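The Year I Became a Basket Person

October 13, 2024

I used to be a cardboard box person. Boxes are free, they come to your door with something nice inside, and when they get soft at the corners you put them inside a bigger box and feel resourceful. I lived like this for years. Then in April I moved to the apartment on Baloyi Street, which has one closet, and the closet has a water heater in it.

So I bought baskets. Plastic, slotted, ugly. The first batch came from Drisberg, which sells them in the aisle between the mops and the dog beds, and I told myself it was just for the bathroom stuff. By summer I had 18 of them and opinions about rim thickness.

My opinions, for the record: a thick rim is worth paying for. Slots beat solid walls, as you can see what's at the bottom without digging, and dust and crumbs leave on their own schedule. Lattice sides are prettier but a pencil will go through them, and then so will everything that was leaning on the pencil. Color matters more than I'd like. I have a system where blue is for paper and black is for cables, and I've broken it every single week.

The big slotted ones look harmless on a shelf. Get down to table level with one and it's a parking garage.

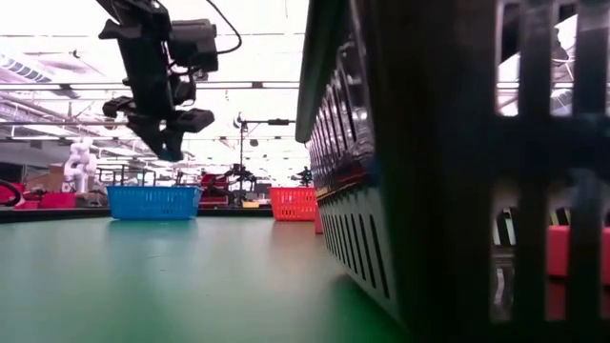
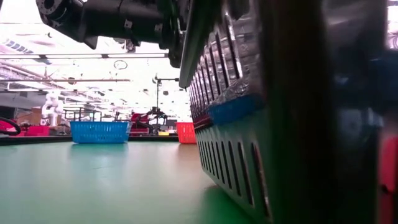

Anyway, I did try the expensive route. Wudix makes a stacking set with lids and little windows for labels, and it cost me 71 dollars after a coupon I was very proud of. The lids don't come off unless you're angry. I spent an evening writing labels in my good handwriting, and one of them says "misc." and so does the one under it – I stand by both.

The Uteo ones fold flat, and I wanted to love them. They fold flat when empty. They also fold flat when holding onions.

What I've ended up with is mostly the cheap kind, on open shelves, no lids. Mail goes in one, chargers in another, and there's a basket by the door for things that need to go back to other people's houses. That one is full. If you've lent me a casserole dish since the move, it's in there, under the umbrella, and you're welcome to come get it any evening after six.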